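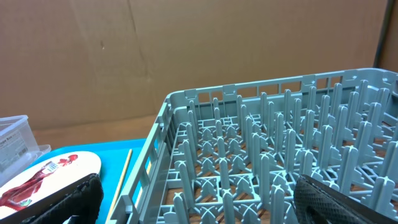 Shewit Degefa asked under my last post whether you need to know how to code to join in, and whether it's okay to turn up knowing nothing at all. No and yes! Two of the people who stuck with it longest last year had never touched a robot before, and one of them now does most of our wiring.

So, the proper call. I'm looking for up to 8 people to help with the two-arm table-clearing build at the Farkside workshop, starting in January. We meet one evening a week for 8 weeks, plus the odd weekend if people are keen. It's unpaid, I'm afraid – this is a hobby build and the money goes on motors.

The job we've set ourselves is clearing up after a meal. Plates and cups in the dish rack, trash in the bin, rice off the tray. Plates are coming along. Rice is awful, and I'd love to meet somebody who has ideas about rice (brushes? a scoop? tipping the whole tray?).

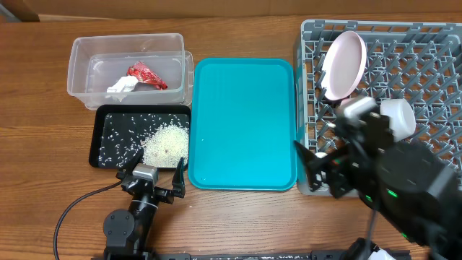
Most evenings you'd be driving the arms by hand, over and over, while somebody else resets the table. We have 770 good runs saved so far and I want a lot more before spring. It does get repetitive, so bring music. If driving isn't your thing, there's plenty else to do: 3D printing new finger pads, tidying cables, sorting the recordings, or fixing my Python, which needs it.

What I'd like from you:

Turn up most weeks and tell me if you can't.
Be 16 or over.
Be patient with slow machines and with me.
Keep your hands off the table when the arms are powered. I'm strict on this one.

There's a $70 charge for the whole run, which covers your workshop membership and spare parts. If that's a problem, tell me and we'll sort something out.

We're holding an open evening on 2nd December so you can have a go before you decide. Veronika Wyss will be on the door from six, and the Dundomside bus stops right outside. To sign up, leave your name on the sheet by the laser cutter or reply to this post with a line or two on what you'd like to try. Any questions, just ask – I check the replies most nights.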